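September 2020

Sunday, and the house is finally quiet enough to write. I have been carrying my budget letter around all week like a stone in my shoe, and this afternoon I sat down at the kitchen table with a pot of tea and the last of the plum cake and got four paragraphs of it down on paper. Four! The dean wants two pages, so I suppose I am over halfway, depending on how you look at it.

The trouble is that I keep arguing with people who aren't in the room. The faculty senate votes on the tutoring center before the December break, and the plan as it stands would fold us into the library and cut our evening hours from 71 a month to whatever the library can spare. I wrote a whole angry page about that on Thursday and tore it up (well, folded it up, it's in the drawer). Noura Haddadin read it over the phone with me and said very kindly that it sounded like a person shouting through a mail slot. She was right. She usually is, and she has sat through more of these meetings than I have.

So today I started over with the students. I wrote about the young man in the Cernen dorm who came to us every Tuesday night last year with his chemistry problems, after his shift at the bakery, still with flour on his sleeves. He can't come at two in the afternoon. Half of the ones I worry about can't. I put that in plainly and left the adjectives out, and I think it reads better than anything I did on Thursday.

Maysoun Tarawneh called after lunch, wanting to know whether she should sign it too. I said yes before she'd finished asking. She teaches 10 sections' worth of grading in a term, I swear, and still she offered to go through the Fakhoury Hall sign-in sheets for me so we'd have real attendance numbers to attach. I must remember to bring her something nice, maybe a jar of the apricot jam.

We got to talking about classes after that, and how strange it is to be teaching to little squares, and whether the freshmen are making any friends at all. She thinks they are, in their own way. I hope so. I remember my own first fall mostly as a long line for the telephone in the hallway, and I wouldn't trade it.

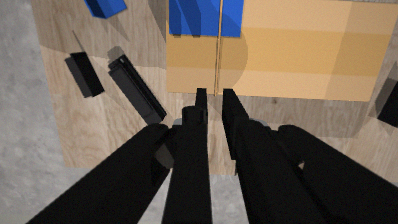

Robot arm and cardboard box, computer simulation.

Matine is scratching at the back door and wants her supper, and the tea has gone cold twice. I'll read the letter over once more in the morning before I send it to Noura, and I am going to try very hard not to open that drawer.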